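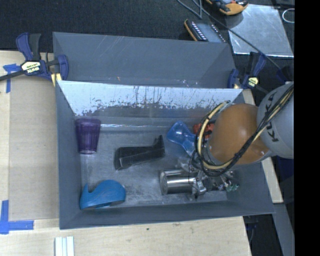 4. Mixed contents and the condition of the bin

4.1 Choice of bin and position

The bins used in the study were rectangular, grey, open at the top and large enough to take the loose contents of a kitchen drawer with room to spare. They were bought from Punora in a single order and put into use without any treatment or lining. Grey was kept for all of them so that colour could not act as a label. In an earlier part of the work, carried out at Skoddale, bins of several colours had been used, and people quickly began to treat the colour of a bin as a rule about what belonged in it, even where no rule had been given. The results from that part are reported in Section 3 and are not used again in what follows.

The bins stood on tables. Floor positions were dropped after the first trials, as the view into a bin on the floor depends too much on how tall the person is and how close they are willing to stand. Two layouts were kept: side by side, and one bin directly behind the other. The second layout takes up less of the table's width but makes the rear bin harder to reach, and the front bin received the greater share of new items in every household that used it. Figure 4 shows the layout with one bin behind the other on a pale wooden tabletop.

Figure 4. Front bin with mixed household contents, second bin directly behind. Note the pale, scratched upper part of the far wall and the lighter patches of wear on the floor.

4.2 Contents

Contents were not chosen by us. Each household was asked to use the bins for things that had no settled place, and to go on doing so for 17 weeks. The term "mixed contents" is used here for any load in which no single kind of object makes up the greater part. Bassi uses a narrower meaning, in which the objects must also differ in the room they come from, but we found that the room of origin could not be stated with confidence for many small objects and left it out.

Loads were recorded under the Prandudum scheme, which describes each object by four properties: outline, surface, stiffness and resting position. The name of the object is entered last and may be left blank. This order matters in practice. A person who writes the name first tends to fill in the other columns from memory of what such a thing is usually like, and the entries for surface and resting position suffer most. Blank names were common and are not treated as missing data.

The load in Figure 4 is a fair case of mixed contents. A purple cup of translucent plastic lies towards the back left, with its rim turned to the far wall. The shiny metal cylinder lies on its side nearer the front. Both would be entered under the scheme as regular in outline, and both are lying in a position that leaves their general form plain. The black object near the middle of the floor is different. It has a long body, a blocky end and an upright flange, and these can all be entered, but the name column would be left blank. The bright blue object in the near left corner has the shape of a tape dispenser and would be entered as such with a query mark. The red-orange object, of which only part is in view, would be entered by colour alone.

Partial cover of one object by another is usually taken as the main reason why things in a bin are missed. Our records support this only in part. In shallow loads, where the floor of the bin can still be seen between the objects, little is covered by anything else, and yet items were still passed over. Three other conditions were noted often enough to be set apart from cover: low contrast with the bin, see-through material, and an unusual resting position. These are taken in turn.

4.3 Low contrast

Dark and grey objects were passed over more than bright ones, as would be expected in a grey bin. The effect was weaker for objects with a raised part. A flange, handle or spout breaks the line of the floor and may catch the light even when the rest of the object does not. Flat dark objects, such as lids, trivets and the covers of battery compartments, did worst of all.

Metal objects behaved less simply. A polished surface carries bands of light and dark taken from its surroundings, and against a plain floor this makes it easy to find. Against a wall that is itself bright, or near the line where the wall meets the floor, the same surface can be lost. Several spoons were reported missing from bins in which they were later found lying along that line. We would expect the loss to be greater under a single overhead lamp than by daylight, but the lighting was left to the households and the point cannot be tested from our records.

4.4 See-through material

Tinted but see-through plastic was recorded as a surface in its own right. Cups, scoops, jug lids and parts of toys made up most of it. The tint is strongest where the material is thick or is seen edge-on, so that a cup seen from the side may show its rim and base more plainly than its wall. People asked to describe such objects gave the colour with confidence and the outline with much less.

Where two see-through objects of a similar tint lay together, they were sometimes entered as one. The error was not seen with solid plastic. It was removed in almost all cases by moving either object a short way, which suggests that the difficulty lies in judging the outline at rest and has little to do with the number of objects in the bin.

4.5 Resting position

Objects were rarely found in the position in which they are used. Cups, tins and jars lay on their sides far more often than they stood. This follows from how bins are filled: things are dropped or slid in from the edge, and a tall object that lands upright on a smooth floor does not stay so for long when the next is added. Long objects settled at an angle to the walls more often than along them, except in the fullest loads - there the walls and neighbouring objects left them little choice.

An unusual position slowed naming but did little to prevent finding. When Ladan Tabrizi repeated the naming task with the same objects stood upright on a bare table, the blanks in the name column fell by about 30 per cent, while the number of objects found was unchanged. The two tasks should therefore be kept apart when a storage method is judged. A bin from which things are easily picked out may still be one whose contents few people can name.

4.6 Wear of the inner surfaces

Wear was not part of the first plan. It was added when it became clear that the inside of a bin changes in ways that bear on how its contents are seen. The forms of wear were grouped as scuffing, cloudy patches, scratches and flaking. The first two are mostly found on the floor and the last two on the walls, although scratches on the floor are not rare.

Cloudy patches are areas in which the grey has become lighter without any clear mark. They have soft edges and are best seen from a low angle. In Figure 4 they lie near the lower centre of the floor, and this was a usual place for them in our set. The likely cause is the repeated sliding of small hard objects towards the point where they are easiest to pick up, but cleaning with a rough pad gives much the same result and the two could not be told apart after the event.

Scratches on the walls ran mainly up and down. Those on the far wall in Figure 4 are dark against a pale ground, so that they stand out more than marks of the same width would on plain grey. The pale area ends in a broken lower edge, below which the surface is a darker grey. An edge of this kind was scored as flaking wherever it was found, with no judgement made as to which of the two layers came first. Readers who wish to repeat the scoring should note that strong light on the upper part of a wall makes it look whiter than it is, and that a wall should be scored again after the bin has been turned.

A bright line is often seen along the foot of the far wall. It is a reflection and was not scored. It moves or goes out when the lamp is moved, whereas a worn line stays where it is.

4.7 Effect of wear on finding

Wear had two opposite effects. Cloudy patches gave a lighter ground against which dark objects could be picked out, and low-contrast items lying on such a patch were found sooner than those lying beside it. Scratches and flaking worked the other way. They added lines and edges of their own, and thin objects such as skewers, pens and cable ties lying against a marked wall were taken for marks. The loss was small in bins holding large objects and is of practical weight only where thin things are kept.

Five bins were exchanged for new ones of the same make before the end of the study at the request of the households. The reason given in each case was appearance. None of these bins had cracked, and their floors were sound. We kept them for the comparison of new and worn surfaces in Section 5, where they were filled with matched loads and placed at the same height and distance from the table edge as before.

4.8 Limits

The scoring of wear depends on the direction of the light, and only the repeat scoring with the bin turned was done under fixed conditions. The loads were those the households happened to produce, so that see-through plastic and metal are well covered but cloth and paper are not. All the bins were of one make and one shade, and the results on contrast should not be carried over to white or clear bins without further work.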